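Tumura counter cell – monthly walk-round, August
Site: Hudport
Checked by: Petro Bondarchuk (me), with Salvador Lobo on the second half
Marks used: OK, Watch, Fix

Usual apology for my comments being longer than the boxes. Pinheiro in the office asked for "a bit more than ticks" after last month, so that's on them!

1. Emergency stops
OK. Pressed both, both did what they should, both reset without a fight. The one by the walkway is still easier to reach if you're right-handed. I'm left-handed, so I notice.

2. Start-of-shift sign-in sheet
Watch. The sheet is there and mostly filled in, but a few people are putting initials for the whole shift in one go. I get it, I used to do the same on the old packing line. Please sign when you take over, so we know who has the cell at any moment.

3. Guarding and clear panels
OK. No cracks, no loose fixings that I could find. Gave them a wipe while I was there.

4. Cables
Fix. Anything on the floor where feet go needs to be tied back or run under a cover before the next shift uses that side. I've asked Jadus for more floor cover and they've said it's on the van. Until then, walk round the other way, even if it feels daft.

5. Drawers and cupboards
Watch. The rule is that drawers are shut before anyone steps in, and opened only when the task calls for it. They're right at shin height, and Salvador has the bruise from last spring to prove it (he will show you if you ask, and possibly if you don't). The handles are all tight.

6. Castors and stands
OK. Brakes on, brakes hold. Could we agree that whoever moves a stand puts the brake back on? I found one off last month and I'd rather not find another.

7. Items used for the runs
OK. Food and drink used as test items stays test items. Don't eat it, however long your morning has been. Packets get swapped when they split, fruit gets swapped before it goes soft, and open cans are emptied before they go anywhere near a run.

8. Speed and reach settings
OK. Settings match the card on the wall. The reach limit was changed in July and the card was updated the same day, which pleased me more than it should.

9. Lighting and glare
Watch. The shiny tops throw the ceiling lights back at you, and after a couple of hours watching runs I had a headache coming on. Salvador says he gets it too. Could we try a blind, or just turning the lamps a bit? I've put the request in.

10. Breaks and rotation
Watch. This one isn't on the official form but I keep adding it. When we did the picking by hand, your back told you when to stop. Now you stand and watch, and step in when it gets stuck, and nothing tells you to stop – you just go a bit glassy. The two-hour swap is meant to deal with that. It works when we stick to it, and it slips whenever somebody is off.

11. Training records
Fix. 13 people are on the list for the cell and two of them haven't done the step-in refresher. I've spoken to both. They're decent about it, they just never get released from the loading bay. Salvador is going to cover so they can go.

12. Noise and chat
OK. It's far quieter than the old line, and I like that you can hold a conversation again. A couple of the longer-serving lot miss having everyone shoulder to shoulder, though, and I do see what they mean. The job can feel lonely on lates. Pinheiro, can we talk about pairing people up after 6 pm?

13. Anything else
The near-miss box had a card in it saying the floor tape is lifting at one corner. Thank you, whoever you are, it's on my list. Cards don't need a name on them.

Items 4 and 11 need closing before the next walk-round. Send photos of the cable covers once they're down, and leave the refresher slips in my tray by the kettle.

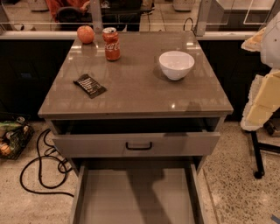
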